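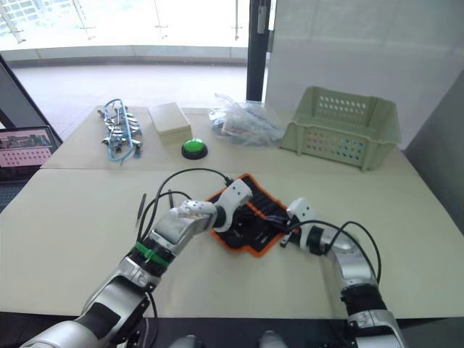 Both arms on the tool roll at the Clonia bench.

Clonia bench cell: setup and care notes

These are the working notes for the two-arm cell we call Clonia. They cover getting it ready in the morning, keeping it healthy, and fixing the things that go wrong most. If you're new to the cell, welcome! It's a lovely machine to work with once you know its habits, and most of them are written down below.

Last full revision: June 15, 2022, by Jessie Dow and Tariq Mughal.

What's in this folder

README.txt - this file
startup.txt - the short checklist, print it if you like paper
cable_log.csv - every tie, sleeve and cable we've replaced
hand_zero/ - saved zero positions for both arms
episodes/ - 2,867 recorded runs of the tool roll task, left and right arm joint angles at matching time stamps

Before you power up

Look at the cables first. Each forearm carries thin black cable outside the casing, and the loops need enough slack for the wrist to turn all the way in both directions. Lift each loop with a finger and let it drop. If it pulls tight anywhere, re-route it and write it in cable_log.csv.

The left wrist has a green cable tie over a black band. We use green for anything fitted after January so we can tell it from the older ties, and it has made checking so much faster. Snip the tail flush. A long tail will catch fabric sooner or later.

Push the two table sections together until the seam closes. The arms work on the near section and everything waiting its turn goes on the far one. If the sections drift apart, soft items sag into the gap and the fingertips press at the wrong height.

Starting the cell

1. Clear the near section.
2. Power on the left arm, wait for the joints to hold, then the right.
3. Load the zero file from hand_zero/ for the end pieces fitted that day. The two sides do not share a file!
4. Run the slow reach, with both arms to the center of the table and back.
5. Lay the tool roll down at an angle, one corner pointing away from the robot, and run one press by hand control before you record.

Step 5 is my favorite part of the day. When the zeros are good, the left fingertips settle on the upper part of the roll and the right side comes in against the orange binding, and you can see straight away that the cell is happy.

Regular care

Every 400 runs: wipe the finger segments with a dry cloth and check each joint for play.
Every 1,000 runs: re-zero both arms and save new files with your initials.
Every 4,000 runs: take the wrist bands off, look at the cable underneath, fit new ties.

Common faults

Left hand presses short: nearly always a stale zero file. Reload, then repeat step 4.
Right side slides along the binding: clean the black tip. If it still slides, lower the approach speed one notch.
Joint fault at power-up: an arm was parked against the table. Use the release procedure in startup.txt and ease it up with two people.
Time stamps don't match between arms: restart the recorder before the arms. Talha Usmani wrote a small script for older files - ask him for the latest copy.

Known gaps

Runs recorded before the wrist bands went on have a slight wobble in the last left joint. We kept them, marked "pre-band" in the notes column. The Josthorpe cell uses a different approach speed, so please don't mix its runs with ours without checking that column too.

Questions about the arms go to Tariq, and questions about the files go to Jessie. Fixes to these notes are very welcome, even one-word ones.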